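Posted in: Workshop Tips > Robot Arms > Teaching by Hand

Showing a robot arm how to put a plate in a stand

I work in a small workshop where we teach arms to do kitchen tasks, and in the last months I did many plate tasks. A plate looks simple. You take it from the table, you turn it up, you put it in a stand. But to show this to an arm so that the demonstrations are useful for training is more difficult than to do it with your own fingers. I write down my tips for those who begin, in the order in which I would like to have received them.

First, decide how you will show the task. There are two usual ways. You can hold the arm by the wrist and guide it (the motors must be in the free mode), or you can sit aside and drive it with a remote control. I prefer to guide by hand when the movement is large and to drive by remote when the end is delicate. Please don't mix the two ways in one demonstration. Make one set with the first and one set with the second, and keep them in separate folders with clear names.

Before you record, clean the table. Crumbs and small pieces of tape are seen by the wrist camera from very near and they look much bigger than you think. At Jistwood, where I learned this work, we had a soft brush on a hook beside every table, and I have kept the habit.

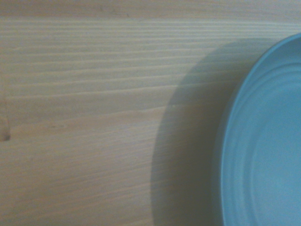 Light is the thing that I check next, always on the wrist view and never only with my eyes. With the lamp on one side, a plate makes a wide shadow on the other, and its edge can be as clear as the edge of the plate. Look at the dark crescent on the wood to the left of the blue rim: a model which has seen only this may learn to go to the shadow. My advice is to move the lamp between the demonstrations, a little to the left, a little higher, and to record some with the room light only. If the view is dim and the colors are dull, keep a few of these too, but don't make the whole set so.

Choose a plate with one plain color for the first set. A pattern can come later. Also the color must be different from the table, so you can judge the rim on the screen when you drive by remote. Gratard has in its shop guide a nice rule: if you must bring your face close to the monitor to find the edge, change the plate or change the table.

Start position. I do 28 demonstrations for one start area, then I move the plate by a hand's width and begin again. With 70 demonstrations you have usually a set which is worth a first training. Don't do them all in one afternoon! Your hand becomes tired and lazy, and the arm will copy this also. I do them in 4 sessions, and Tuesday morning is my best time, when the workshop is quiet.

Now the grip. Take the plate by the rim and not deep. If the fingers go far over the flat part, you will have no space when the plate comes to the stand. Close the gripper, wait one breath, then lift. The short wait is good for you and also for the person who will cut the recordings later.

Turn the plate in the air, well over the table, and come with it already turned to the stand. Many beginners turn and go down at the same time. It looks elegant – and it makes a demonstration where two things happen together and none of them is clear.

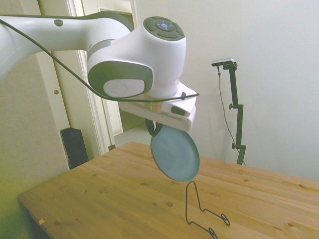
The last centimeters before the stand need the most patience. I stop over the stand, look from the side and correct, then I go down straight. A thin wire stand gives little help to the eye, so use the tall loop as your mark and bring the bottom of the plate to it before you lower. When the plate is nearly vertical and held at the top by two fingers, like this one, its low edge is a long way from the gripper, and a small turn of the wrist moves that edge a lot. Make your corrections small. If you went too far, go up again and come back slowly; do not push to the side while the plate is in the wire.

Opening the gripper is the place where I lost the most demonstrations. Open only as much as you need, wait, then go straight up. If you go away to the side, the finger takes the rim with it.

Some smaller tips:

– Watch the cable on the arm. Before the first recording, bring the wrist to its lowest and its farthest point and see if the cable pulls.

– Fix the side camera well and put a pencil mark where its foot stands. When somebody moves it, you can put it back.

– Keep the failed demonstrations, but in their own folder. Write one line for each: "slipped", "missed the loop", "opened too early".

– Let 2 persons do the demonstrations, if you can. Every hand has its own manner, and the mixture is healthy for the training.

For the notes I use a simple sheet with the number, the start area, the lamp position and the result. The colleagues at Whitfield prefer to speak their notes during the work, which is faster, but I find a written sheet easier to read in the evening. In April I will try the same task with a deeper dish, and I will add here what was different in the grip.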